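Chapter 7. Learning from Hand-Held Demonstrations

By Khoa Lương
March
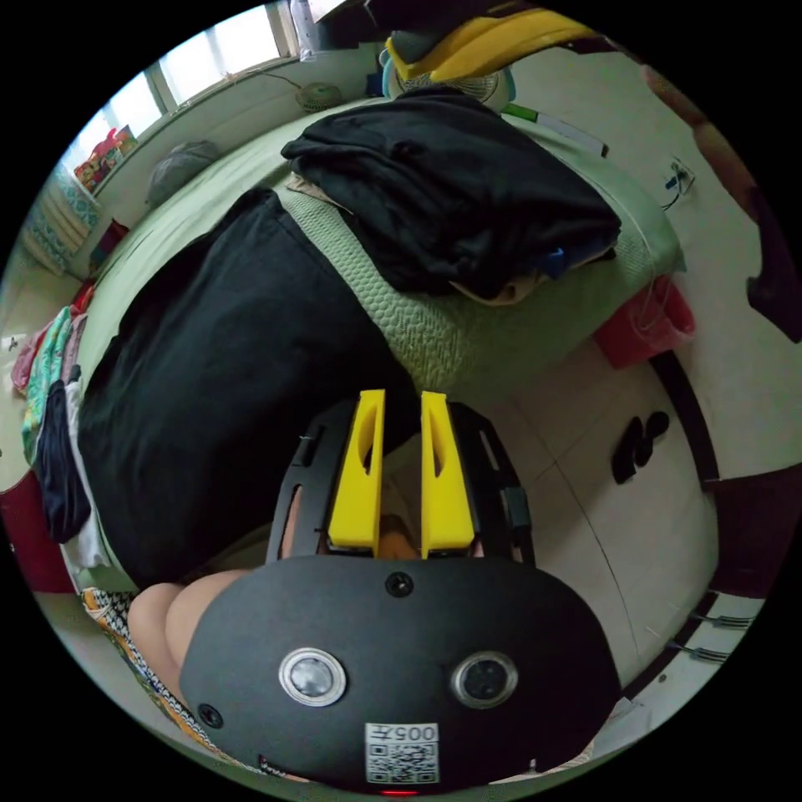
The earlier chapters assumed that a robot is present when its training data are recorded. This one drops that assumption. A person carries the gripper by hand, does an ordinary household job with it, and the recording is later used to train an arm that was never in the room.

We use cookies to remember your reading position. Accept or manage settings.

The main case is the Hasenham study, which dealt with handling clothes and bedding. Its authors collected 643 demonstrations in 20 homes and kept 293 of them after checking that the path of the gripper could be recovered from start to finish. A second set of 231 was recorded on a laboratory bench at Incombe. The policy trained on the home set did better in unfamiliar bedrooms, although it had seen fewer repeats of each movement.

Two questions follow from this result. The first is how to recover the motion of a hand-held tool when the wearer's own body blocks part of the view - Section 7.2 sets out the Breathnach method. The second is how much variety in rooms is worth when set against the number of demonstrations. We return to that in Section 7.4, using the Sekby data.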